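Se buscan personas que duerman mal (con ganas de contarlo)
Convocatoria de participantes para el estudio Brulero sobre ruido nocturno y descanso en el barrio de Sornamgate
Publicado el 8 de febrero de 2024

Si vive usted en Sornamgate, ya sabe de qué va esto. El camión del vidrio pasa cuando quiere, la persiana metálica del supermercado Cowie se levanta antes que el sol y en algún piso, siempre el de arriba, alguien arrastra muebles a unas horas en las que no debería quedar mobiliario por mover. Llevamos años quejándonos en el ascensor. Ahora queremos hacerlo por escrito y con tablas.

El proyecto Brulero estudia cómo afecta el ruido de la noche al descanso de personas adultas que viven en calles estrechas. Necesitamos 40 participantes dispuestos a llevar un diario de sueño durante 16 noches y a dejar un pequeño sonómetro en la mesilla. El aparato mide decibelios y no graba conversaciones, ronquidos identificables ni opiniones sobre la familia política. Lo que se diga en el dormitorio se queda en el dormitorio; a nosotros nos llega un número.

A quién buscamos

Personas mayores de edad que residan en Sornamgate y duerman habitualmente en casa. Nos interesan tanto quienes se despiertan con una mosca como quienes presumen de dormir en medio de unas obras. Estos últimos son bienvenidos en particular, entre otras cosas porque sus parejas suelen dar otra versión.

Se puede participar en pareja, siempre que cada cual rellene su propio diario y no copie. Hemos leído diarios conyugales en el estudio anterior, el de la calle Tuswood, y se nota muchísimo.

A quién no podemos admitir

Personas que trabajen en turno de noche, que tomen medicación para dormir o que tengan un bebé en casa. A los padres recientes les agradecemos el entusiasmo con que se apuntaron la otra vez, pero sus datos desbordaban la escala. Tampoco pueden participar quienes vayan a hacer reformas en su vivienda durante el estudio. Sus vecinos, en cambio, sí.

En qué consiste

Primero hay una entrevista de 20 minutos en nuestra sede, en la planta baja del edificio Tuswood. Se le preguntará por sus horarios, por la orientación de su dormitorio, por el tipo de ventana y por el café. Con el café rogamos sinceridad; la respuesta «uno por la mañana» la da todo el mundo y no encaja con las ojeras que vemos.

Al terminar se le entrega el material: el sonómetro, su cargador, el cuaderno y una hoja de instrucciones que cabe en una cara. Quien no pueda venir puede pedir que se lo enviemos por mensajería, y devolverlo luego del mismo modo. Los portes corren de nuestra cuenta en ambos sentidos, así que no tire el embalaje. 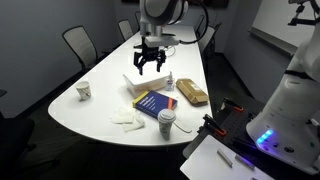 Durante las noches del estudio

Coloque el sonómetro en la mesilla, a la altura de la almohada, y enciéndalo al acostarse. Tiene una luz verde muy pequeña. Varios participantes de Tuswood nos escribieron para decir que la luz verde no les dejaba dormir, de modo que ahora incluimos una pegatina para taparla.

Cada mañana, antes de mirar el teléfono, anote la hora a la que se acostó, las veces que recuerda haberse despertado y el motivo, si lo sabe. «El de arriba» es un motivo válido. «El de arriba, como siempre, porque no tiene educación» también, aunque en la tabla aparecerá abreviado.

Si una noche duerme fuera, escríbalo y siga con el diario al volver. No hace falta dar explicaciones.

Compensación

Ofrecemos una tarjeta de compra de hasta 40 euros para gastar en los comercios adheridos del barrio, entre ellos Cowie, cuya persiana ya hemos mencionado. El importe depende de las noches completadas. Quien abandone antes cobra la parte que le corresponda y conserva nuestra simpatía.

Además, cada participante recibe un informe con el ruido medido en su dormitorio, noche por noche. Puede enseñarlo en la junta de propietarios si lo desea. Nosotros no acudimos a juntas de propietarios, ni como expertos ni como público, y pedimos que no se insista.

Protección de datos

Los diarios se guardan con un código, separados del nombre y la dirección. Puede retirarse cuando quiera y pedir que borremos lo suyo. No comunicamos a ningún vecino que otro vecino lo ha citado en su cuaderno, ni siquiera cuando lo cita todas las noches.

Cómo apuntarse

Rellene el formulario que encontrará en el mostrador del edificio Tuswood o en la página del proyecto. Le pediremos nombre, edad, calle, piso y un teléfono al que podamos llamar por la tarde. Por la mañana no llamamos a nadie, por coherencia.

El plazo se cierra a finales de febrero o cuando se llene el cupo. Si hay más solicitudes que plazas, se sorteará, reservando sitio para bajos e interiores, que en el estudio pasado quedaron poco representados frente a los áticos.

Las entrevistas se harán por orden de inscripción, en horario de tarde. Hay rampa de acceso y aparcamiento para bicicletas. La sala de espera tiene un sofá bastante cómodo; si se queda dormido, le despertaremos cuando llegue su turno.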